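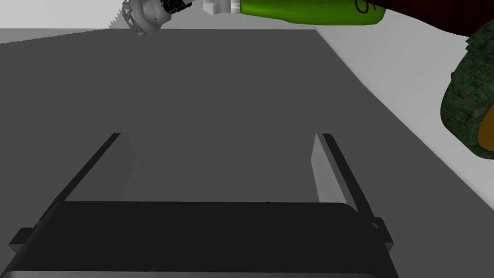

Gripper open, simulated view.

Tuesday, April 2, 2024

Shower tray load rig, Nareldale bench. Third tray from the Hasley batch, the low profile one with the offset waste.

Levelled the frame again before starting. It had dropped at the back left foot since Samah used it, so her last two readings want treating with care. I have put a pencil cross against them in the book.

Loaded the centre plate to 93 kg and left it over lunch. Dial gauge under the waste went to 5 divisions and stayed there. Took the load off, gauge came back to zero after a few minutes. No cracking at the waste recess, no lifting at the upstand. Happy with that one.

Cycling next. Set the counter for 2000 and it stopped at 38 with the limit switch stuck. Cleaned it, same again. Rodrigo thinks the spring has gone and has a spare somewhere in the Drulturen box. If he can't find it, order two.

Waste seal: the grey washer supplied with the tray is too thin for our test trap and weeps at the nut. Swapped it for one of the thicker ones and it held. Raelene to ask Hasley whether they have changed the washer — the drawing still shows the old one.

Door seals for the walk-in sample have not turned up. Manaia rang and was told Thursday. Until then the sample stays on the pallet with the film on, please don't peel it to have a look.

To do
- new spring, then restart the count from zero
- shim the back left foot properly, the folded card is coming out
- repeat Samah's two readings
- return torque wrench to Algirdas

Tray is still on the rig, load off, pump switched off at the wall.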